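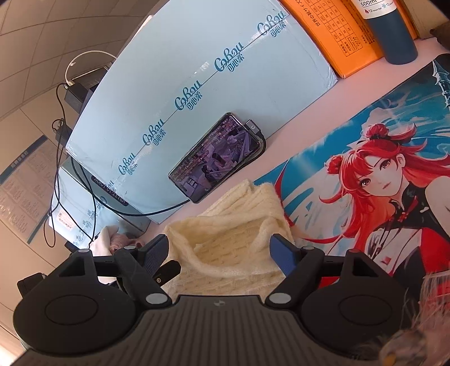
Cream knit on the pink desk, ribbed section at the top.

June, morning

Carrying on with the drying question. Everything went into the Climside cabinet last night on the low setting with the fan on, and came out just after nine. Dial said the door had stayed shut.

Swatches are all from Pollau yarn, lot 2267, plain stocking stitch, knitted on the same machine at the same tension. Four of them: one flat on mesh, one flat on a towel, one hung from the cast-off edge, one left as a control and not washed at all. Each of the wet ones has now had three washes by hand in cool water, no softener, rolled in a towel and pressed. No wringing.

Flat on mesh: width and length both within what I can read off the steel rule. Edges curl as before. Surface slightly fuller than the control but you have to put them side by side to see it.

Flat on towel: much the same for size. Took a lot longer. Still cold to the touch in the middle when the mesh one was finished, so I turned it over and put it back. There is a faint print of the towel loops on the underside, which steamed out.

Hung: longer and narrower, as everyone expects. What I did not expect is that most of the change was there after the first wash, and the second and third added very little. I had written it up in the old book as a steady creep, and I think that was wrong. The earlier samples were a mix of lots and I hadn't kept the pegs in the same place. Have put a note against the old page.

Late morning

Humidity. The logger in the back room went up to 79 per cent overnight, with the window closed and the extractor off. That is too damp for leaving anything out on the racks, and it probably explains the complaint about the sleeves that still felt clammy at packing. They had been given the usual time on the rack in a room that was nowhere near usual. Suggest we stop going by hours and go by weight: weigh before washing, weigh again at the end, and don't pack until the two agree.

Tried that with the mesh swatch and it works, with one snag. The swatch came out of the cabinet lighter than it went into the wash and took until lunch to come back up. So pieces from the cabinet need time to settle in the room before the second reading. I have written this on the card by the scales.

The small scales drift if they are moved. Please leave them where they are.

Afternoon

Blocking. Went back over the Trindade method sheet, which asks for pins at close spacing all along the hem and then steam. I did one side of the towel swatch that way and the other side with blocking wires. The wire side is straighter. The pinned side has small points where the pins pulled, and steaming again only softened them. For straight edges I'd use wires from now on and keep pins for curves and necklines. The sheet needs changing before the next batch goes out, also the part about holding the iron on the fabric, which flattens any raised stitch.

On textured pieces: steam from above, iron never touching, then leave it alone until cold. Picking it up warm undoes the work. If the rib has gone slack, dampen only the rib, push it together sideways with the hands and let it dry like that. Stretching it out to look neat on the board is the usual mistake.

Bakex rang back about the replacement shelf for the bigger dryer. They have the mesh one but not the runners, and the old runners are bent, so there is no point in having the shelf without them. Asked them to hold it. Until then the bottom position is out of use and the load has to be smaller. The tape on the door says the same.

Folding for storage: no change. Sleeves in, one fold across the body, tissue in the fold, nothing stacked on top of raised patterns. Hangers are for woven things only.

To do

Repeat the hung swatch with the weight taken by a bar through the middle, see if the stretch is all from the top edge.

Run the extractor overnight and compare the logger trace.

Order more of lot 2267 if Pollau still have it. If not, start again with a new control, do not mix.

Rewrite the blocking sheet.

Wash the towels, they are shedding lint on everything pale.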